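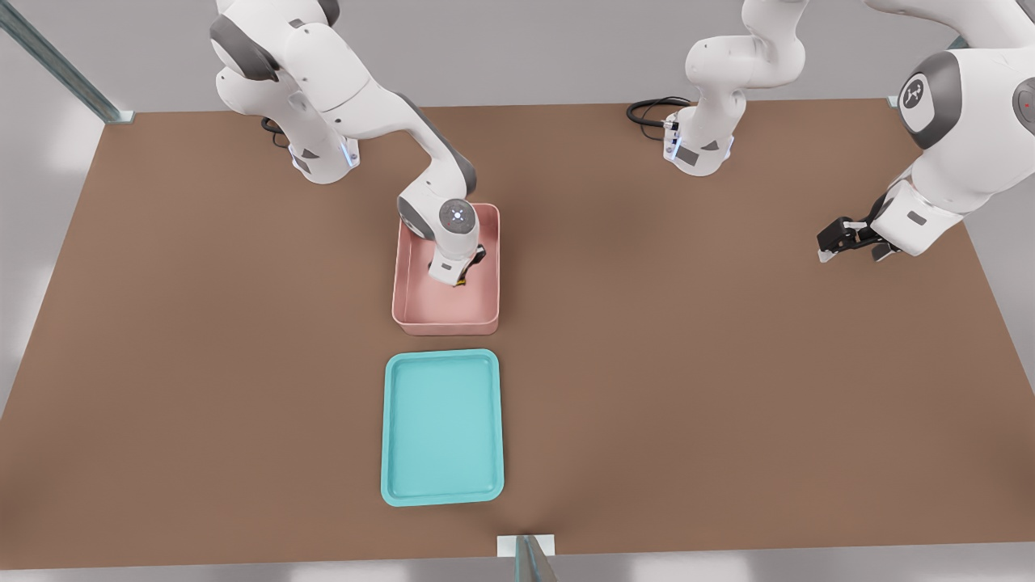
Fetora Home Notes
Music in the House: Tips for Players Who Also Have to Live There
Posted October 7, 2019

Every instrument arrives with a small crowd of hangers-on. Buy a violin and you have also bought rosin, a shoulder rest, spare strings, a cloth, a mute you will step on and a tuner that eats batteries. After several years of a string player, a clarinetist and a very upright piano under one roof in Drirstead, I've settled on a few habits that keep the peace most weeks.

Rosin dust
Wipe the strings and the top of the instrument with a dry, soft cloth after playing. Every time, including the times you played for four minutes and sulked. Old T-shirts work well as long as they are cotton and have no printing on them. Keep one cloth for the strings and another for the varnish, and wash both without fabric softener. Skip furniture polish entirely. If the rosin has already baked itself into a crust, take the violin to a repair shop and look sorry.

Rosin on carpet is another matter. Put an ice pack on the lump until it turns brittle, crack it with the back of a spoon and vacuum up the bits. Don't rub it. I rubbed it, and there is now a rug over the rug.

Small parts
Mutes, reed caps, peg compound, cork grease and the little rubber foot from the music stand should all live in one open tray. I tried a chest of tiny labeled drawers first. It was beautiful, and everyone put everything in the top left drawer. A tray asks less of people. Pick one with a lip, in a color you'd never choose for anything else, and tip it out every October to see what has moved in.
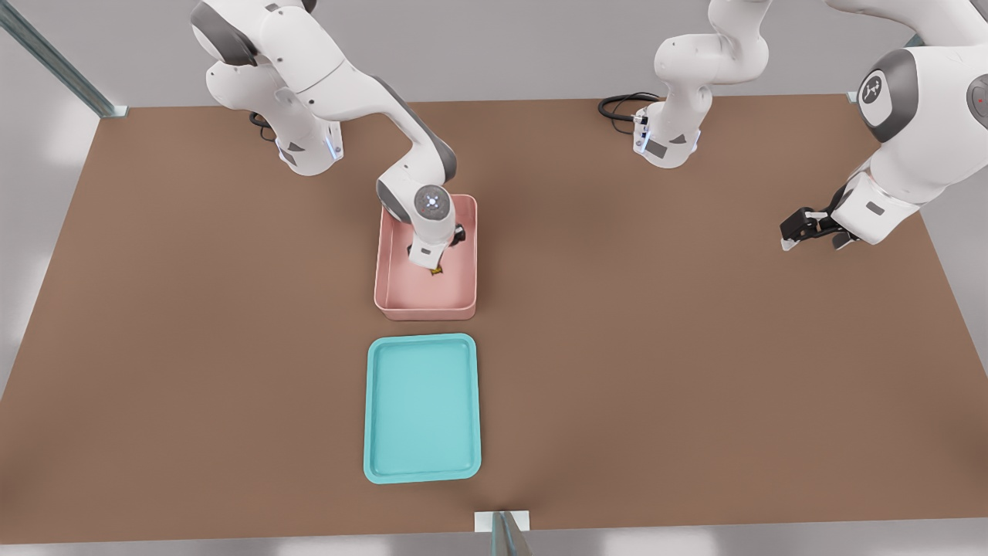
Shallow tray, raised walls, and a pink that doesn't get mistaken for anything else.

Reeds
Rinse, shake, wipe, put away flat. Reeds left on the mouthpiece overnight grow things. Number the backs in pencil and rotate them, and throw out anything chipped, even the one you call your good reed. It was your good reed in spring.

Sheet music
We own over 500 pieces of sheet music, and for a long time they were filed by whichever chair was nearest. What finally worked was magazine holders, one per instrument, with a separate one marked NOW for whatever is being played this month. When NOW gets too fat to close your hand around, something has to go back. Loose photocopies go in clear sleeves, matte if you can get them, as the shiny kind turns into a mirror under a lamp.

For torn pages, use archival tape on the back only. Regular clear tape turns yellow and lets go, usually at a page turn. A soft white eraser takes out old pencil marks, although I leave in a former teacher's "NO!!" for sentimental reasons.

Humidity
Wooden instruments like the air the way it was last week. Put a cheap hygrometer in the room and believe it. Keep cases off the floor over heating vents, away from outside walls, and out of the car, where they will not be fine for "just a second." Once the heat comes on, I use a case humidifier and squeeze it out until it no longer drips. A damp sponge is plenty. A wet one is a repair bill, and mine from Berrada Strings came to $758 – framed, in spirit, above the sink.

Piano keys
Two cloths: one barely damp, one dry. Wipe toward you, a few keys at a time, and dry as you go. Never spray anything at a keyboard. Close the lid when the room is being dusted, open it now and then so the keys get some light, and refuse all flowerpots.

The flat surface problem
Any clear surface near a musician fills up within 20 minutes. Metronome, mug, scores, second mug. My one enforceable rule is that the table gets cleared at the end of practice by the person who made the noise. We've had mixed results. 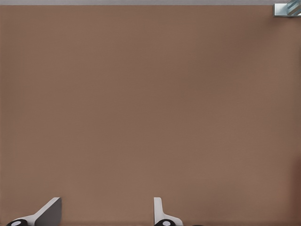
Plenty of bare surface. Savor it.

Stands and squeaks
A sagging music stand usually needs its wing nut tightened and nothing else. A squeaky piano bench wants its leg bolts snugged up with a wrench, then felt pads underneath. The buzz you hear on every low note is probably a picture frame. Go around the room touching things while someone holds the note – last time it was the lid of a candy dish.

Next up in this series: moving an upright piano down the hall at our old Trernmont place, and how to patch drywall.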